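Bramero Round Serving Basket

Woven wicker, open top, braided rim
Supplied by Birnar Catering Equipment

The Bramero is a round, shallow-sided wicker basket for counter display and table service. It is sold to cafés, canteens, farm shops and meeting-room caterers who put out bread, rolls, whole fruit and wrapped food. The basket has no handles, lid or lining. It is finished in a clear food-safe coating over the natural colour of the wicker, so shades differ between batches and, to a smaller extent, within one basket.

Construction

The base is woven outwards from a central point. Fine ribs run from the centre to the wall and are crossed by concentric rows of weaving, which continue up the side without a join. The rim is a separate plaited border of thicker twisted strands, worked on after the wall is complete. It stiffens the opening and gives a secure edge to lift by. No wire, staples or plastic cord are used at any point.

Because the ribs spread as they move away from the centre, the weave is tightest in the middle of the base and slightly more open at the wall. Crumbs will pass through at the outer rows. Where this matters, use a paper liner or stand the basket on a tray.

Use with wrapped food

The Bramero is suitable for sandwiches, filled rolls and cakes wrapped in film. Triple-slice sandwiches can be stood on edge so that the fillings face the customer, or laid flat if the basket is to be carried. Stand the first items against the wall and work inwards. Film-wrapped items should be placed by hand, one at a time, and not tipped in, as film can catch on the ends of the ribs in a new basket.

The tan colour of the wicker suits pale bread and green salad fillings under ordinary shop lighting. On a light grey or white counter the rim remains clearly visible, and a cloth underneath is not needed.
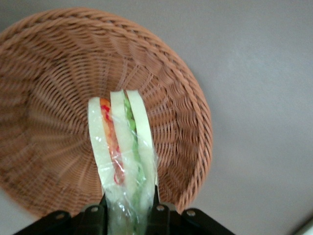
Use with unwrapped food

Unwrapped bread, rolls and pastries must be placed on a liner. Greaseproof paper or a washable cotton liner may be used. Change paper liners at each refill. Cotton liners are listed separately under the Movach range and are cut to reach just below the braided rim, leaving the border uncovered.

Do not use the basket for cut fruit, cooked meat without wrapping, or any food that gives off liquid. Wicker absorbs moisture and fat, and stains of this kind cannot be removed fully.

Chilled display

The basket may be placed in a chilled cabinet for the length of a normal service. It should be taken out at close and left to air overnight. Permanent storage in a cold cabinet will darken the strands and can lead to mould under the base. Check that the basket does not block the air vents at the back of the cabinet.

Cleaning

Brush out loose crumbs with a dry, stiff brush, working from the centre towards the wall along the line of the ribs. Wipe with a damp cloth and a mild detergent, wipe again with clean water, and dry upside down on a rack. Do not soak. Do not put in a dishwasher, in an oven or on a radiator. New baskets may shed a few short fibres and should be brushed and wiped before first use.

Stacking and storage

Baskets nest when empty. The maximum stack is 5. Higher stacks press the lower rims out of round. Store in a dry room away from direct sun.

Ordering

Packed in cartons of 2. Trade orders of 80 or more are shipped on a pallet and should be placed before October for delivery ahead of the winter season. Our Cáceres warehouse holds up to 200 baskets for immediate dispatch. Single replacements are available to existing account holders only.

Baskets damaged in transit must be reported with the carton label. Variation in colour, small splits along a strand and slight unevenness of the rim are normal in hand weaving and are not treated as faults.

Page revised 2026-06-18. Product contact: Viorica Tomić, trade desk.

Shares 5 | Comments 4

cornerdeli_mags
We have had these on the counter since last winter. The rim has held its shape well. The base has darkened a bit where we stand the egg rolls, in spite of the film.

P. Hartnoll
Is the Movach liner available in a dark colour? The natural one shows every mark of butter.

Birnar trade desk
Natural only at present. Dark green is being sampled. Please email if you would like to be told when it is in stock.

Tess B.
Agree about placing things in by hand. Tore the wrap on two BLTs the first morning. Gave the inside a good going over with a brush and it has been fine after that. Would still like a version with handles.

Contact the trade desk | Delivery and returns | © Birnar Catering Equipment | Back to top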